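Gallstone disease

Gallstone disease, also called cholelithiasis, is the presence of one or more solid deposits in the gallbladder, a small pouch beneath the liver that stores bile. Most people with gallstones have no symptoms, and the stones are often found during an ultrasound ordered for another reason. When a stone blocks the outlet of the gallbladder or passes into the bile ducts, it may cause pain, infection, jaundice, or inflammation of the pancreas.
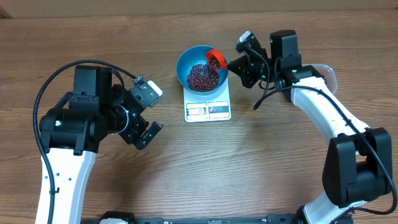 Stones are grouped by their main component. Cholesterol stones are usually yellow and are the most frequent type in Western countries. Pigment stones are darker and consist largely of bilirubin salts. Black pigment stones are associated with cirrhosis and with disorders in which red blood cells break down too quickly; brown pigment stones are linked to infection of the bile ducts.

Signs and symptoms

The typical complaint is biliary colic, a steady pain in the right upper abdomen or the pit of the stomach. Despite the name, the pain does not usually come and go in waves. It often follows a meal, may spread to the right shoulder blade, and generally lasts from 30 minutes to several hours. Nausea and vomiting are common. Pain that persists beyond this period, particularly with fever, suggests acute cholecystitis (inflammation of the gallbladder).

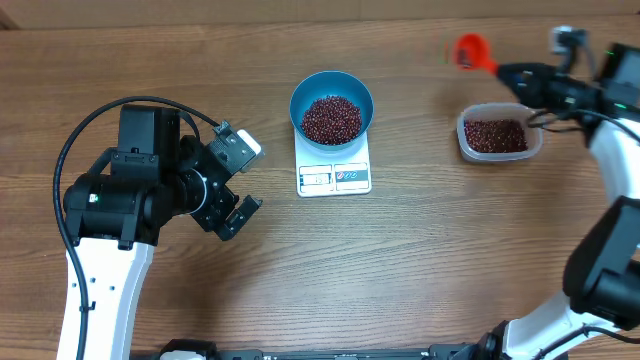
Risk factors

Gallstones are more common in women than in men, and the risk rises with age. Pregnancy, obesity, estrogen therapy, and a family history of the condition all increase the likelihood of stones. Rapid weight loss, including weight loss after bariatric surgery, is also a recognized cause. Diets high in refined carbohydrates and low in fiber have been associated with gallstones, although the effect of individual foods is difficult to separate from that of body weight.

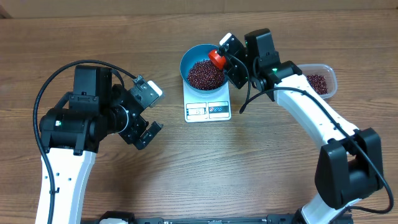

Prolonged fasting and intravenous feeding reduce the emptying of the gallbladder and allow sludge to form. Sludge may clear once normal eating resumes, or it may progress to stones. The Mamitcombe survey followed 708 adults after planned weight reduction and recorded new stones in 18 of them, most without symptoms. A later report from the Stekum clinic questioned whether the interval between scans had been long enough.

Diagnosis

Abdominal ultrasound is the usual first test. Stones appear as bright, movable objects that cast a shadow. Blood tests may show a raised white cell count in cholecystitis, or raised bilirubin and alkaline phosphatase if a duct is blocked. Magnetic resonance cholangiopancreatography (MRCP) is used when a stone in the common bile duct is suspected but has not been seen on ultrasound.

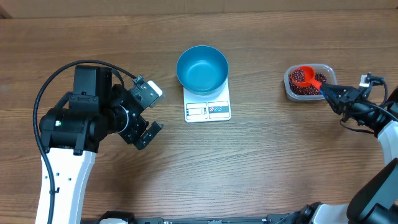
Treatment

Stones that cause no symptoms are normally left alone. Patients with repeated attacks are usually offered laparoscopic cholecystectomy, the removal of the gallbladder through small incisions. Stones in the common bile duct may be removed by endoscopy before, during, or after surgery. Ursodeoxycholic acid can dissolve some small cholesterol stones, but treatment takes months and recurrence is common.

Most patients return to an ordinary diet after surgery. Some develop loose stools, which often improve with time.

See also

Bile duct obstruction
Cholangitis
Pancreatitis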